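Shop Notes: the two-arm cell, June
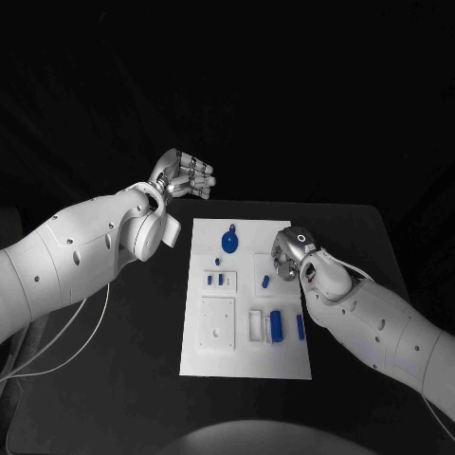
Both arms over the practice board, right hand down by the square plate.

Quick one this month, Morven wants this by noon. The two-arm cell had a rough couple of weeks so here's where we are.

Cables first. The one on the left arm kept creeping into the elbow on long reaches, so Anca Crăciun rerouted it and left more slack down on the table side. Looks messy. Leave it. If you tidy it up tight the arm pulls on it at full stretch and we get the wrist fault again, which cost us most of Friday. Same goes for the right arm, the loop over the wrist stays.

Screws. All the shell screws on both forearms got checked, 2 were backing out on the left. Dab of thread lock, done. Please use the driver in the Selik drawer and not the big one — the heads are soft and one is already half gone.

Hands. Right hand was closing late on the small pegs. Anca swapped a finger tendon and reran the zero, 34 grasps on the blue pegs since then and 6 drops. Better than it was, not great. Still think the fingertips are worn. New ones are on order from Dramesard, no date yet. Left hand is fine, it just sits up out of the way while the right one works.

The board. White sheet goes back in the middle of the table, long side pointing away from you. Every time it gets bumped the taught positions are off and somebody spends the morning chasing a fault that isnt there. Big blue cylinder and the thin bar go in the bottom right, standing up. Disc at the top. Small pegs in the small plate when your done, or they end up on the floor.

Backdrop has to hang all the way down behind the table. Gap on one side and the cameras pick up the window.

Warm-up is 22 minutes now, not ten. Yes every time. Start it before you get coffee.

Westedar firmware update is on hold till the fingertips come in. Questions to Anca, or Morven Gourlay if it's about booking the cell.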